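4. Materials and Labeling Procedure

4.1 The table set

The second part of the study used a small set of kitchen goods laid out on a white table. The set was chosen to overlap with the Elteo word list described in Section 3, so that the terms respondents gave for single objects could be compared with the terms they used when the same kinds of objects appeared together. It covered vessels and flat ware, food, and a bottled sauce. Several of the vessels were close to one another in color. This was intended, as the earlier work had shown that respondents tend to fall back on color when they are unsure what a vessel is called, and a set with strongly different colors would have made that choice too easy.

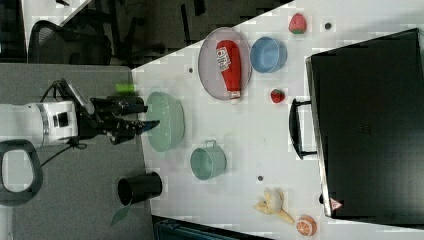 Positions were changed between sessions. The person setting the table was asked to place items by hand without measuring and to avoid straight rows. A layout was kept only if a second member of the team, working from a written list, could point to every item on it without asking for help. Layouts that failed this check were set again from the beginning.

Respondents were recruited through the adult education service in Driltotska during March. Each was asked to write short directions that would allow another adult to find a given item on the table. They were told that the reader would be looking at the same table from the same side. No list of words was supplied, and spelling was not corrected. The 3,344 directions collected in this way form the corpus used in the rest of this paper.

4.2 Reference by place and by neighbor

Directions were first sorted by the kind of landmark they used. We follow Mwakyusa in separating three cases: the table itself (its edges, sides, and middle), a fixed or heavy item, and a small item close to the target. A direction could fall under more than one case, and 915 of them did.
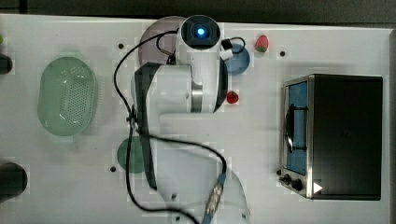
The choice of landmark depended strongly on size. Large items were named early in a direction and were rarely the target of a long one, while small items were almost always reached by way of something else. The layout in Figure 2 is typical of the problem facing the writer. The black toaster oven on the right side of the table can be named alone and serves as a landmark for that whole side, and the pale green colander on the left can be treated in much the same way. The two strawberries cannot. Both are red, both lie directly on the tabletop, and the word "strawberry" does not tell the reader which is meant. For one of them the small blue dish offers a near neighbor, and directions of the form "the strawberry to the right of the blue dish" would be coded as reference by a small item.

Where two items of one kind were present, writers most often separated them by position. Size was used less often, and usually as an addition. Directions that relied on size alone were marked by the coders as weak, even when the difference was plain, on the grounds that the reader has to find both items before the direction can be used. Doucette objected to this rule during the pilot. Her view was that a reader finds both items in any case — the eye does not stop at the first — and the rule was kept only after the two sets of codes had been compared and found to lead to the same ranking of landmark types.

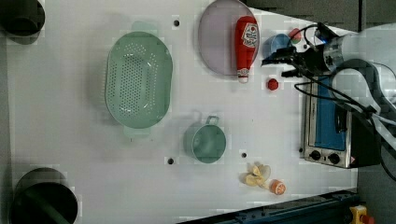

Vessel names gave more trouble than had been expected. "Bowl," "dish," and "cup" were used freely for one another, and some respondents changed from one to another within a single direction. "Pot" was more stable, perhaps because of the handle. The colander was called a strainer by a fair number of respondents, and "basket" also appeared. We did not treat any of these as errors. Each term was mapped to a broad class under the Ouellet scheme, and the original wording was kept in a separate field.

Food was handled separately. Fruit was named with great confidence, but the words for a part of a fruit varied. Writers did not agree on when a peel should be called simply a banana, or whether "orange" was enough for a slice. In such cases the coders recorded both the whole and the part. 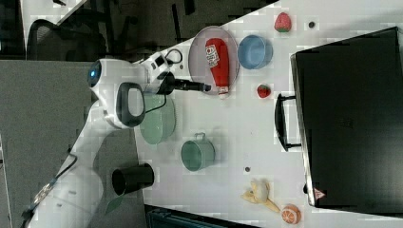
Color terms were recorded as written and were then grouped. Greens were the hardest group to settle. "Mint," "sage," "pale green," and "light green" were all in use, and the boundary between them shifted from one respondent to the next. The final grouping keeps only light and dark green, with other terms stored as notes. The coding guide, revised on 5 April 2026, gives the full list of terms, and copies may be requested from the project office at Dondberg.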